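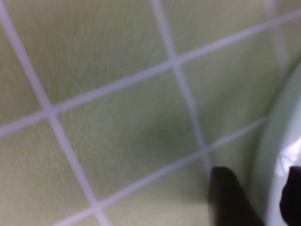 Care of a tiled counter next to the sink

Glazed tile tolerates water well. Cement grout tolerates it less well, and the strip of counter beside a sink gets more standing water than any other part of the kitchen. Most of the maintenance therefore goes to the joints and to whatever sits on top of them.

Daily

Clear loose crumbs with a dry cloth before any liquid is used. A wet sponge pushes grit into the joints, where it darkens. Wipe with a damp microfiber cloth and a drop of dish soap, then go over the surface once with a dry towel. Work diagonally across the grid; the cloth catches less on the joint edges than when it is pulled along them.

Do not leave a wet sponge, a steel wool pad or a tin can on the tile overnight. Rust transfers to grout within hours and is slow to remove.

Weekly

Mix 2 tablespoons of baking soda with enough water to form a paste. Apply to the joints with a soft nylon brush, leave for 11 minutes, scrub lightly and rinse twice. A toothbrush works for a small counter. For longer runs Darcy Morin recommends the narrow Gittins joint brush, which has stiffer bristles at the tip and is also useful around faucet bases.

Vinegar is often suggested. Avoid it on cement grout. The acid attacks the binder, and the joint becomes rougher and holds more dirt than before. Glaze is mostly unaffected, but older glazes can be crazed, and acid enters the cracks. Solange Vachon's counter was laid in 1949 and still has its first tile. It has been regrouted, and it has been cleaned with dish soap and baking soda only.

The dish rack

A rack with a drip tray keeps most of the water off the tile, provided the tray is emptied. Lift it once a day and dry the surface underneath. Moisture trapped between plastic and tile has no way to evaporate, and the joints under a tray are usually the first to discolor. 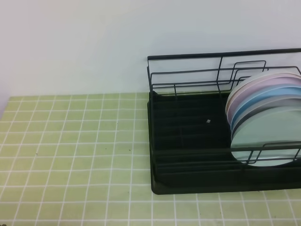
Ridges in the tray floor collect a gray film of soap residue and hard water scale. Remove the wire frame if it detaches, fill the tray with hot water and a spoonful of citric acid, and leave it for half an hour. Do this in the sink. Citric acid has the same effect on grout as vinegar. Scrub along the ridges, rinse, and dry before putting the tray back.

Coated wire should be checked at the welds and at the feet. Where the coating has chipped, sand lightly, wipe with alcohol and touch up with an enamel rated for wet locations – two thin coats, a full day apart. If rust has spread beneath the coating, replace the frame.

Leave a gap between the back of the rack and the wall wide enough for a hand and a cloth. Splashes on matte wall paint should be blotted the same day. Rubbing produces a shiny patch.

Sealing

Test the grout with a few drops of water. If they darken the joint inside five minutes, it needs sealer. Orham 505 is a water-based penetrating type and suits this work; Pridlow makes a similar one in a roller bottle, easier on narrow joints but slower. Clean the counter, let it dry overnight, apply to the joints, and wipe any excess from the glaze before it hazes. Keep the rack off until the next evening.

Cracked or missing grout must be raked out and refilled first. Sealer does not bridge gaps. The joint where counter meets wall takes flexible caulk – grout will crack there again.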